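Print this article
E-mail to a friend
12 comments | 43 shares

The Slow Return of the Repair Counter

Adoración Mateos opened the repair counter at the back of Bravo, her housewares store in Flonholm, because customers kept asking where to take a lamp. She didn't have an answer. The last shop in town that rewired them had closed, and the closest one left was a long drive away and open two days a week.

Now the counter takes in toasters, mixers, clocks, fans and the occasional radio. Most jobs cost $20 plus parts. If the thing can't be fixed, the customer pays $5 for the look and gets it back in a bag.

"People bring in what their mother used," Mateos says. "They could buy a new one for less than I charge. They don't want the new one."

The bench work is done by Danuta Krawczyk, who spent most of her career servicing sewing machines. She keeps springs, screws and fuses in baby food jars and writes the customer's name on masking tape. Thursday is her long day, when she takes walk-ins until the store closes.

Small appliances have become harder to open. Older mixers came apart with one screwdriver. Many newer ones are glued or snapped shut, and the plastic tabs break when they're pried. Krawczyk turns some of these away at the counter. Others she will try if the owner agrees that the case may crack.

Parts are the other problem. She orders what she can from a supplier called Relleo, and for older models she buys broken machines at yard sales and strips them. The wait can be long. A coffee grinder sat on the shelf from spring until December before the right switch came in.

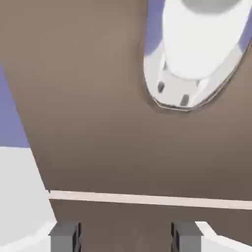
What to Ask Before You Leave It

Get the price for looking, separate from the price for fixing. Ask whether you'll get a call if the bill goes up. Bring the cord, the lid and any attachments, even if they seem fine, and describe what the machine did just before it quit. Krawczyk says a smell or a noise tells her more than "it stopped working."

Mateos has no plans for a second counter. She would like a second person at the bench, and has had a card in the front window for months. So far two people have asked about it, and one wanted to know if the store sold vacuum bags.

Search articles Go
E-mail | Print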